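寝具・リネン雑談板 ＞ シーツ・カバー

高スレッドカウントのシーツ、数字に意味があると思いますか

投稿者：もめん豆腐
2021年2月23日

年明けの1月にPridovのサテンシーツを買いました。売り文句が「625スレッドカウント、ホテル品質」です。それまで使っていたのは量販店のごく普通の平織りで、袋の表示には266とありました。倍以上の数字だし、値段も倍以上したので、それなりに違うものが来るのだろうと思っていました。

届いた日は確かにつるっとしていて、おおっと思ったんです。ところが三回洗ったらつるつる感がだいぶ引っ込んで、しわは前のシーツより目立つ。枕の下のあたりにはもう毛羽が出てきました。

お店の説明を読み返すと「糸の密度が高いほど上質でなめらか」とあるだけで、糸の太さも、撚り本数も、綿の種類も書いていません。問い合わせたら「高級綿を使用しております」と返ってきました。高級綿って何でしょう。

数字が大きければ良いという話、どこまで本当なんでしょうか。詳しい方、使っている方のご意見を聞きたいです。宣伝っぽいのは遠慮します。

投稿者：たて糸よこ糸

昔、生地問屋にいました。結論から言うと、625という数字だけでは何もわかりません。

スレッドカウントは一インチ四方に入っているたて糸とよこ糸の合計です。ここまでは単純なんですが、二本撚り合わせた糸を一本と数えるか二本と数えるかで、倍の開きが出ます。まともなところは撚り糸を一本と数えますが、構成している単糸を全部足して表示するところもある。625と書いてあっても、まじめに数えたら300台だった、ということが普通に起こります。

単糸だけで600を超えるとなると相当細い糸をぎっしり打ち込むことになるので、その値段では出てこないと思いますよ。お値段を伺っていないので断言はしませんが。

洗って毛羽が出たなら、短い繊維の綿を撚って見かけの本数を稼いだ生地を疑います。

投稿者：ねむり猫背

うちはPridovの同じシリーズを二年使っていますが、不満ないですよ。毛羽も出ていないし、肌触りも良いままです。

三回洗っただけで評価するのは早いのでは？ 洗剤とか乾かし方の問題もあると思います。乾燥機にかけていませんか。

投稿者：もめん豆腐

たて糸よこ糸さん、ありがとうございます。撚り糸の数え方は初耳でした。それを知っていたら問い合わせの文面が変わっていました。

ねむり猫背さん、乾燥機は使っていません。ネットに入れて標準コース、日陰干しです。洗剤はStaviaの液体で、前のシーツのときから変えていないので、洗剤のせいなら前のも毛羽立っているはずなんですよね。

ちなみに二年前のものと今のものは同じ生地なんでしょうか。同じ商品名で中身が変わるのはよくある話なので。

投稿者：ねむり猫背

品番までは見ていません。ただ、そうやって何でも疑ってかかると買うものがなくなりませんか。気持ちよく寝られれば数字なんてどうでもいいと思う派です。

投稿者：洗濯ばさみ96

数字がどうでもいいなら、数字で値段をつけるのもやめてほしいんだよな。

自分もKaltnessの「616」っていうやつにやられたクチです。商品名が616で、スレッドカウントとはどこにも書いてない。でも売り場では「高密度616」って札がついてる。何の616なのか店員に聞いたら「シリーズ名です」だと。密度じゃないんかい。

投稿者：たて糸よこ糸

それはひどい。ただ、嘘は書いていないんですよね。「高密度」に決まった基準があるわけではないので、言った者勝ちです。

投稿者：洗濯ばさみ96

で、その616、寝心地は正直そんなに悪くなかったので余計に腹が立つ。普通の値段で普通に売ればいいのに。

投稿者：アイロン嫌い

横から失礼します。しわの件ですが、サテン（朱子織）は平織りより糸の浮きが長いので、一般にはしわになりにくいと言われています。もめん豆腐さんのは平織りより目立つとのことで、ちょっと不思議です。

私は逆に、しわが気になって「アイロン不要」をうたうシーツばかり買ってきました。で、その感想なんですが、アイロン不要というのは「アイロンをかけなくても使える」という意味であって、しわにならないという意味ではない、ということがわかりました。そんなことを言ったらどんなシーツだってアイロン不要です。

一応、樹脂加工のものは最初のうち効きます。でも洗うたびに落ちていくし、生地が少し硬くて汗を吸わない感じがする。ポリエステル混はしわには強いけれど、夏は暑い。綿百パーセントで、柔らかくて、しわにならない、というのを全部約束している商品は私は信じないことにしました。 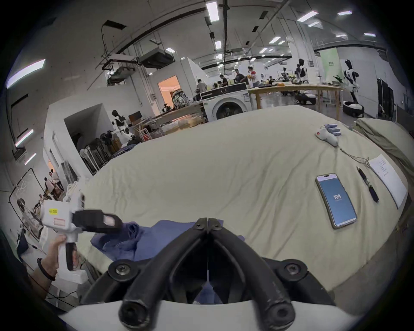

クリーム色のシーツと青い布。どちらもしわあり

綿のシーツにしわが寄るのは当たり前だと思っていれば、腹も立たないんですけどね。干すときに四隅を引っぱって、たたく。それで足りない分は布団の上で一晩寝れば別のしわになるので、私はもう気にしません。

投稿者：ねむり猫背

シーツのしわって、みんなそんなに見てます？ 上に掛け布団が乗るのに。

投稿者：アイロン嫌い

見た目より、背中に当たるのが嫌なんです。ボックスシーツのゴムが弱くて真ん中に寄ってくるタイプだと特に。

投稿者：雨の日部屋干し

しわ取りスプレーを使っている人はいますか。Samuelのスプレーが評判良いみたいで、レビューを読むと「アイロンいらず！」ばかりなんですが。

投稿者：洗濯ばさみ96

水でいいよ。

投稿者：雨の日部屋干し

水ですか？

投稿者：洗濯ばさみ96

綿のしわは湿らせて引っぱって乾かせば伸びる。スプレーの説明書きにも「たっぷり吹きつけ、手で伸ばして乾かしてください」って書いてあるでしょ。それ、水でやっても同じ手順だから。霧吹きに水を入れて隣り合った二枚で試してみ。自分は枕カバーで試して区別がつかなかった。

投稿者：せんいの隅

区別がつかなかったというのは少し言いすぎかもしれません。市販のしわ取り剤には繊維のすべりを良くする成分が入っていることが多く、水よりは手でならしやすくなります。香りもつきますし。

ただ、シーツ一枚に十分な量を吹くと一本がすぐなくなるので、値段に見合うかは別の話です。シャツの背中くらいなら便利だと思います。

投稿者：洗濯ばさみ96

香りはいらない。まあ、すべり云々は訂正しておきます。枕カバー一組で試しただけなので。

投稿者：雨の日部屋干し

まず水で試してみます。レビューの数に押されて三本セットを買うところでした。

投稿者：もめん豆腐

話を戻してしまってすみません。Pridovにもう一度問い合わせて、返事が来たので載せます。

質問したのは、使用糸の番手、単糸か双糸か、スレッドカウントの数え方、綿の産地の四点です。

回答は「番手は非公開、糸は上質な撚り糸、スレッドカウントは当社基準による計測、産地は複数」でした。

当社基準、だそうです。

投稿者：たて糸よこ糸

ほぼ白状しているようなものですね。撚り糸で当社基準なら、構成糸を足している可能性が高いと思います。

気になるなら自分でも数えられます。リネンテスターという、布の目を数えるための折りたたみのルーペがあって、手芸店や通販で買えます。明るいところで生地に当てて、枠の中のたて糸とよこ糸をそれぞれ針の先で追って数える。枠の一辺が一インチのものなら、両方を足せばそのままスレッドカウントです。一センチ枠しかなければ2.54を掛けてください。

朱子織は表に片方の糸ばかり出ていて数えにくいので、裏からも見ること。端の切れ目をほぐせるなら、糸を一本抜いて撚りを戻してみると双糸かどうかすぐわかります。二本に分かれたら双糸です。

ただし使用中のシーツの端をほぐすと返品はできなくなりますから、そのつもりで。

投稿者：せんいの隅

補足です。洗って縮んだ生地は目が詰まるので、新品のときより数が増えます。メーカーと話をするつもりなら、洗濯後に数えたことは先に言っておいたほうがいいです。そこを突かれると話がややこしくなります。

それと、双糸だから悪いわけではありません。良い双糸は丈夫で毛羽も出にくい。問題は数え方のほうです。

投稿者：ねむり猫背

そこまでやるのか……と思いつつ、うちのも気になってきました。良いままだと書きましたが、足元のほうを見たら少し毛羽がありました。一応ご報告まで。でも寝心地が良いのは変わらないので、評価は変えません。

投稿者：もめん豆腐

わざわざ見てくださってありがとうございます。私も寝られないほど嫌なわけではないんです。

投稿者：ホテル勤めだった人

「ホテル品質」のほうにも文句を言わせてください。以前、リネンの管理をしていました。

うちで使っていたのは綿とポリエステルの混紡、平織り、スレッドカウントは高くありません。理由は乾きが早くて丈夫だからで、業者さんの大型ローラーでプレスするからパリッとして見えるだけです。あのパリッと感を家庭のシーツに求めるなら、必要なのは高いシーツではなくて毎回のプレスとのりです。

高級なところは綿百パーセントを使っていますが、それも平織りが多かったです。つるつるのサテンで「ホテル品質」と言われると、どこのホテルだろうと思います。

投稿者：アイロン嫌い

つまりアイロンですか……。

投稿者：ホテル勤めだった人

アイロンです。家では私もかけていません。

投稿者：たて糸よこ糸

ホテルによりますよ。私の取引先には朱子ストライプを入れているところが何軒もありました。どこのホテルだろう、は言いすぎです。混紡が多いというのは同意します。

投稿者：ホテル勤めだった人

ストライプは確かにありますね。そこは失礼しました。無地のサテンは見たことがない、に直しておきます。

投稿者：雨の日部屋干し

水の霧吹き、やってみました。伸びました。伸びましたが、部屋干しの我が家では湿らせたあとの乾きが遅くて、結局寝るまでに間に合わず、タオルケットを敷いて寝ました。朝にやるべきですね。

投稿者：洗濯ばさみ96

脱水を短めにして、濡れてるうちに伸ばして干せば霧吹きもいらない。

投稿者：雨の日部屋干し

脱水を短くしたら乾かないんですってば。

投稿者：もめん豆腐

ルーペを買って数えました。洗濯後、表と裏から三か所ずつ。たてとよこを足して、一番多いところで312でした。端の縫いしろからほつれていた糸を一本抜いて撚りを戻すと、きれいに二本に分かれました。

312を二倍すると624なので、ほぼぴったりです。ここまで合うと逆に感心します。

ついでに前の量販店のシーツも数えたら、こちらは表示の266に対して270でした。古くて縮んでいるのを考えれば表示どおりだと思います。安いほうが正直だったわけで、複雑な気分です。

投稿者：たて糸よこ糸

お疲れさまでした。素人の方の計測なので数本の誤差はあるとしても、傾向としては十分でしょう。

返品はどうされますか。

投稿者：もめん豆腐

使ってしまっているので返品はしません。数え方を商品ページに書いてほしい、とだけ送りました。返事はまだです。

次に買うときは、単糸か双糸か、番手、織り方の三つが書いてある店にします。書いていなければ聞いて、答えなければ買わない、で。

投稿者：ねむり猫背

その条件だと買える店がかなり減りそうですが、見つかったら教えてください。うちのもそろそろ買い替えなので。

投稿者：せんいの隅

手で触れる売り場があるなら、ハンカチ程度の見本を一枚もらって、家で何度か洗ってみるのが早いです。新品の手触りは仕上げ剤の手触りでもあるので、店頭のつるつるはあまり当てになりません。見本をくれない店は多いですが、聞くだけなら無料です。

投稿者：洗濯ばさみ96

616の売り場で見本くれって言ったら、枕カバーをお買い求めくださいって言われたよ。

投稿者：アイロン嫌い

それで買ったんですか？

投稿者：洗濯ばさみ96

買った。それが上に書いた枕カバー。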